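Vandurico resets simulated kitchen cell after wrist offset fault

Dec 7, 2025

Vandurico has returned its simulated kitchen cell to service after correcting an offset between the arm's wrist and hand that had been building up in the model since a library update in November. The cell, listed internally as Letetti, is a rendered kitchen with one white arm set up at the counter. It is used to run long batches of reach and place motions before any of them are tried on hardware.

The fault came to light during a routine replay of 456 stored motions. In 13 of them the hand finished low over the countertop, and the contact solver logged a touch where the original recording had none. The remaining motions passed, but a closer look at the logs showed that the same error was present in all of them. It only mattered where the planned clearance was small.

Maintenance on a simulated cell follows much the same order as on a real one. The base is checked first, then each joint in turn, then the wrist, then the tool. Vandurico parked the arm at the counter with the hand out over the worktop, read back the joint angles and compared the position of the hand with the value given by the kinematic file.

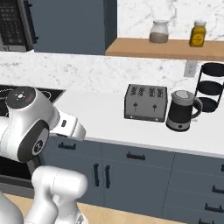 The Letetti arm at the kitchen counter, with the toaster and kettle to its right.

The base and lower joints read correctly. The error was traced to the mounting transform between the wrist and the hand, which had been written twice: once in the arm description and again in the tool description supplied with the November update. The loader applied both. Each entry was correct by itself, and the file passed validation because the checker looks for missing transforms and has no rule for repeated ones.

The second entry has been removed and the tool description locked to a fixed version. A rule that rejects duplicate mounting entries has been added to the checker, which was written for Vandurico by Bestent, the contractor that also maintains the cell's scene files.

Bestent used the downtime to go over the rest of the kitchen. Collision shapes were rebuilt for the toaster, the kettle and the mug rack. The old toaster shape was a plain closed box, so a finger moving down into one of the slots was reported as hitting solid metal. The new shape follows the slots. The kettle handle, previously filled in, is now open.

The countertop was also measured against its collision surface. The visible top and the surface used by the solver did not agree – the solver's version sat slightly higher at the end nearest the cooktop. This had no part in the wrist fault, but it would have hidden part of it, and the two surfaces now share one reference height.

After the repair the arm was taken through a low pass over the worktop, with the finger held just clear of the surface near the toaster. This is the position most sensitive to a tool offset, and it is the one the team now uses as its first check after any change to the model.

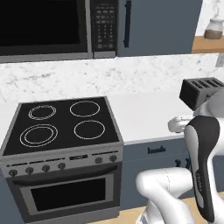 The same pass is run at two speeds. The slow run confirms the static position of the fingertip, and the fast run shows whether the joint controllers overshoot when the arm stops. Controller gains were left alone during this repair. They had been adjusted once in November, when the offset was first mistaken for sag in the arm, and that adjustment has been undone.

The full replay was then repeated with an extended set of 1,013 motions. No unplanned contact was logged. The 13 motions that had failed were also run separately with the clearance limit tightened, and all of them passed.

Results recorded between the November update and the repair have been marked in the archive and will not be used for comparison. Users who exported motions during that period are asked to load them again under the corrected description and save new copies. Motions exported before the update are unaffected. Files that refer to the tool by its old name will still open, but the loader now prints a warning and writes the version number to the log.

The maintenance schedule for the cell has been changed as well. The low pass will be run at the start of each batch, and the full replay after every update to the arm, the tool or the kitchen files. Scene changes and arm changes will no longer be released together, so that a shift in results can be traced to one or the other.

Nic Aodha, the second of the company's two simulated cells, uses the same arm description with an older tool file. It was checked in the same week and showed no duplicate entry. It will move to the locked tool version once its own replay set has been brought up to date.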